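Call for participants: judging robot kitchen tasks from the wrist camera view

Posted Sep 30, 2019 by Tâm Phan, Tuvel group, Erkwood

We are looking for 38 people to take part in a study on how humans judge the work of a robot. You do not need to know anything about robots. It is more important for us that you cook sometimes and that you can look at pictures with patience.

In our group we train a simulated robot arm to pick up things in a kitchen. The training method, which we call Steder, learns from human ratings of short episodes. In our last result, a policy trained with 2,000 ratings picked up the right object more often than one trained with 3,000 ratings, and the only difference between the two sets was the camera. The smaller set was rated from the view at the wrist of the robot, the larger one from a fixed view of the room. We would like to know if this is also true with new raters, or if it came from the few people who helped us in February.

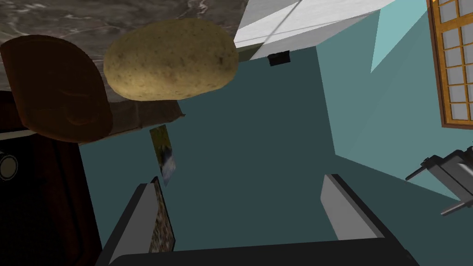
The wrist view is not easy at the beginning. The kitchen is often turned to one side and you have to find again where is the counter and where is the wall. For this reason every participant starts with a practice part, and ratings from the practice part are not used.

What you will do

You come to our room in the Ojeda building for one session. You watch episodes on a screen and after each one you answer which object the gripper was going to, and how sure you are, on a scale from 1 to 5. Some episodes stop early, before anything is picked up. In these cases please give your best guess. You may take a break when you want.

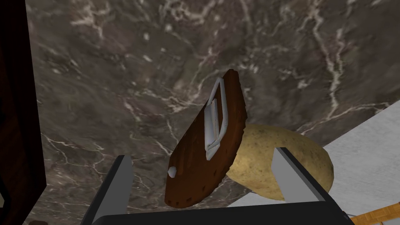

Wrist view in the simulated kitchen, with a peeler and a potato at the gripper.

Who can take part

You should be 18 or older, read English well enough to follow simple instructions, and see normally with or without glasses. If you get dizzy easily from moving video, we advise you not to apply. People who rated for us in February can unfortunately not join again.

Payment is made in shopping vouchers at the end of the session, also if you decide to stop before the end. We keep your ratings and your age group, but not your name.

To apply, please write to Tâm Phan at the Tuvel group office with the subject "Steder raters" and tell us if mornings or afternoons are better for you. We answer to everybody, but it can take us a few days.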